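Thread on fruit packaging, because I've read one too many "smart kitchen" posts this week. 1/

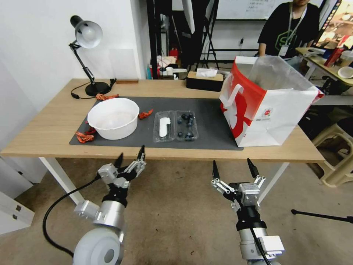 Do blueberries keep longer if you move them out of the clamshell?

Mostly they keep the same. The clamshell has vents, the fruit is already in it, and the fridge does the work either way. 2/

The post that set me off was from Jevano, who sell a berry keeper for 38 dollars. Their page says "up to 2000 hours of freshness." Up to. That's over 83 days. I have never met a blueberry I'd want to eat on day 83. 3/

I asked which berries, what temperature, and who checked. Got a reply with a heart and a discount code. 4/

Bresovix has the same box with a different lid, as far as I can tell from the product photos. 962 reviews, and the ones I read were posted the day the thing shipped. How would you know yet? 5/

My own setup: the store clamshell lies open on the mat with the berries all on one side, big white bowl next to it. Cost of system: zero, plus the berries. 6/

About that bowl. It's for rinsing, right before eating. Washing the lot on shopping day and putting it away damp is how I lost a whole box in August. I blamed the store at the time – unfair, I'd now say. 7/

Someone will bring up the vinegar rinse. Fine, try it. Dry them properly afterward or you've done the work for nothing. I did it for a month and couldn't tell the difference, but I also eat them fast. 8/

The orange crayfish toys are not for sale and make no freshness claims, which puts them ahead of Jevano. 9/

If anybody has a side-by-side test – same berries, same shelf, box against clamshell – send it and I'll read the whole thing. A chart with no numbers on the axis doesn't count. Yes, Bresovix, I saw yours. 10/10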